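Cladix Kitchen Collection Station
Teleop demo capture for manipulation learning. Ships as one bench kit

Overview | What's in the kit | Specs | Ordering | Support

Need demonstrations, need them this month, don't want to build the rig. That's the customer. Cladix gets you from crate to first saved episode in a day or two, then stays out of the way.

Built by the Tamura group at our Trirarstead workshop. Same stack we run ourselves for policy training.

What's in the kit

Leader handle with trigger, left or right hand
Fixed camera mounts, two, with locking arms
Foot pedal: start / save / discard
Recorder PC, preloaded
Sedov sync box and cables
Calibration board
Task card deck, kitchen set (18 cards)

Arm not included. Stove, cookware and props not included either, we get asked this a lot. Prop list is in the download.

How a session goes

Pull a card. Reset the props to the start layout. Pedal down, drive the task, pedal again to save. Fumbled it? Discard, or tag it as a recovery and keep it. Recoveries are worth having, Mathias Hollenstein on our training side would take more of them if operators would stop throwing them out.

The start layout shows up as a ghost overlay on the monitor so you can put the pan back close to where it was. Close, not exact. You want some spread in the start positions. Turn on Shuffle and the overlay moves between episodes on its own.

Every episode saves joint states, gripper width, both camera streams, operator ID, card number and a success flag. One folder per episode, nothing proprietry.

Kitchen card set

Move cookware between burners, lift by the handle, turn knobs, fetch from the counter, stack bowls. Written by Kaede Sakamoto and Aoi Mizuno, revised in April after operators complained two of the cards read the same. They did.

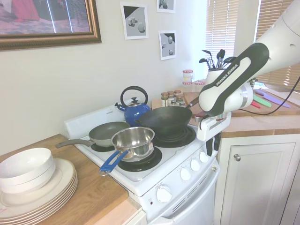
Franka Emika arm at the stove, gripper beside the wok handle.

Mixed handles are good. Long ones, short ones, different colors. Shiny pans are hard on depth cameras so leave at least one in, your policy will meet them sooner or later. Same with window light: don't black out the room for every session.

Specs

Episode limit: 400 seconds
Pedal cable: 555 cm
Camera arm reach: 182 cm
Storage: swappable drive, hot swap OK between episodes, NOT during
Export: standard video plus flat tables
Operators per station: one driving, one resetting (you can do both, it's slow)

Known issues

Overlay drifts if the camera mount gets bumped. Re-run the calibration board, takes a minute.
Discard tone too quiet in a loud room. Fix comming in next recorder update.
Left-hand trigger is stiffer than the right. New spring on request, free.

Ordering

Quote by email, include which arm you have and what controller version. Orders in by 25th May go out with the next batch. Later ones wait for the one after.

Extra card decks and spare pedals sold seperately. Custom cards: send your task list to Kazue Sugiyama, she'll come back with a draft deck and a price.

Support: Junpei Honda, weekdays. Attach the recorder log please, first thing he'll ask for.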